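Inside the Planner: Natsumi Miyazaki on Scheduling Two Arms at One Table

13 Oct 2019

Natsumi Miyazaki maintains the motion planning layer at Nunen, where two arms share one table and one task queue. The job used for most regression runs is clearing a meal: dishes go to a rack, scraps go elsewhere. We spoke about the scheduler, which her group rewrote in May.

The first version planned both arms as a single system. "It was correct and it was slow," Miyazaki said. "You sample in the joint space of both arms, and most of the samples are spent on configurations where the arms are nowhere near each other."

The rewrite plans each arm separately, then checks the two trajectories against each other in time. When they conflict, one arm is delayed or sent around. The tool that does this is called Noma. It runs at 100 Hz and works on reserved volumes: each arm claims the space it will sweep over the next interval, and the other has to plan outside it.

Riku Sakamoto wrote the reservation code. His main complaint is with cables. "The arm model is rigid links. The cable is a curve that moves when it likes," he said. Noma pads the links near the wrist with a fixed margin, a fix he describes as temporary and which has been in the code since the first commit.
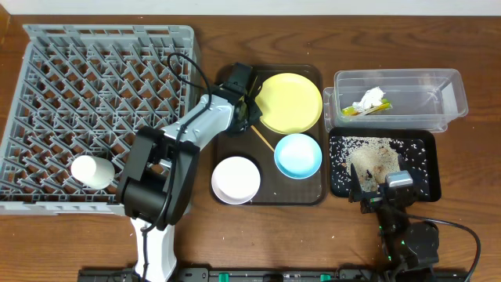 Two arms at the table: one gripper over the serving tray next to the yellow plate, the other in the tray of rice.

Perception is a separate process and publishes object poses with a confidence value. Miyazaki said plates and bowls cause little trouble. Clear plastic does, as the depth image tends to return whatever is behind it, and a thin stick may get only a few valid pixels. Objects under the confidence threshold are passed to the planner as obstacles but are never offered as grasp targets.

Rice is handled differently again. "There is no pose for a pile," she said. "We keep a height map of the tray and replan after each contact." The height map belongs to Yasuo Hosoda, who would like it at a finer resolution. Miyazaki would like it to finish on time.

The regression suite now holds 1112 recorded table states, replayed in simulation before any merge. Failures are sorted by the module that raised them. Most still come from the handoff between perception and planning, usually a stale timestamp.

Asked what comes next, Miyazaki named priority. At present the arm that requests a volume first gets it, and a long reach toward the rack can hold up a short move on the other side. She wants requests ranked by expected duration. Sakamoto has a branch for it. It does not yet pass the suite.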